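The Second Life of a Work Shirt

By Agnes Sundqvist

2018-02-18

The mending room at Clendby is at the back of the old dairy co-op building, past the loading dock and up a short flight of concrete steps. Sepehr Asadi unlocks it at seven. By the time the kettle has boiled there are usually two or three bags against the door, left by people on their way to work.

Most of what comes in is workwear. Clendby has a cannery, a rail yard and a hospital laundry, and all three go through clothing quickly. Knees wear out first, then cuffs, then the underside of the collar where it rubs against an unshaven neck. Asadi trained as a tailor and spent most of his career altering suits. He says a suit is easier. The cloth is better behaved and the customer stands still.

He started the repair service after the last dry cleaner on the main street closed. The rent is low because the building has no lift and the heating only reaches half of it. He charges by the job, with prices written on a card taped beside the till, and he won't take anything that hasn't been washed.

Black clothing is the hardest to repair well. Black dye varies more than people expect. Some blacks lean green, some lean red, and a cotton that has been through fifty washes has usually drifted to a charcoal that no new thread will match. Asadi keeps 83 spools of dark thread in a shallow drawer, sorted by how they look in daylight by the north window. Under the fluorescent tubes they all look the same. 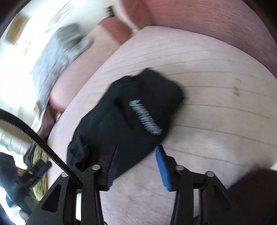
Precious Manalo came to the shop as a customer, with a pair of catering trousers split along the seat, and asked if she could watch. She now works there through the week and does nearly all of the darning. Her method is slow. She turns the garment inside out, bastes a scrap of lightweight cotton behind the hole, and weaves across it in both directions with a single strand. A thumb-sized hole takes her most of an hour.

She's blunt about what isn't worth saving. Polyester blends that have pilled all over will keep pilling. Elastic that has gone crisp can be replaced, but if the casing was sewn shut at the factory with an overlocker, the labour costs more than the garment. Fleece melts if the iron is a touch too hot, and she has a scorched sleeve pinned above the ironing board as a warning to herself.

Jersey gets its own shelf. T-shirts and long johns stretch as you sew them, and a patch put on too tightly will pucker the first time it's worn. Manalo uses a ballpoint needle and a narrow zigzag, and she cuts her patches with rounded corners, which lift less in the dryer.

The economics are thin. A plain work shirt costs less new than it did when Asadi opened, and plenty of people in town can't see the sense in paying to fix one. Babak Parsa, who runs the parts counter at the rail yard, was of that view until his employer moved to a heavier shirt at $185 for the set. He brings them in now at the first sign of fraying.

Fatemeh Tehrani teaches textiles at the college in Bedov and sends students over each February for a placement. She would like them to see bad repairs as well as good ones. Iron-on patches are a favourite example. The glue stiffens the fabric around the hole, and the next tear follows the edge of the patch. Her students take these apart with a seam ripper and a warm iron, then start again.

Tehrani also has them read care labels, which few of them had done before. A label that says cool wash and line dry is describing how the maker expects the garment to last. A hot dryer will take the colour out of black cotton faster than wear will, and it shortens the life of the stitching too.

What can't be repaired goes into a bin under the cutting table. Buttons come off first and go into jars. Zips are kept if the teeth are sound. The larger pieces of cotton are washed and cut into squares, and a machine shop in Virnar takes them in bundles of 100 for wiping rags. Wool is saved for patches. The rest, mostly synthetics, goes to landfill, and Asadi has yet to find a recycler who will take it in small amounts.

The shop closes at four. Bags left after that stay on the steps under the awning, and Manalo asks that people tie them shut and put a name inside.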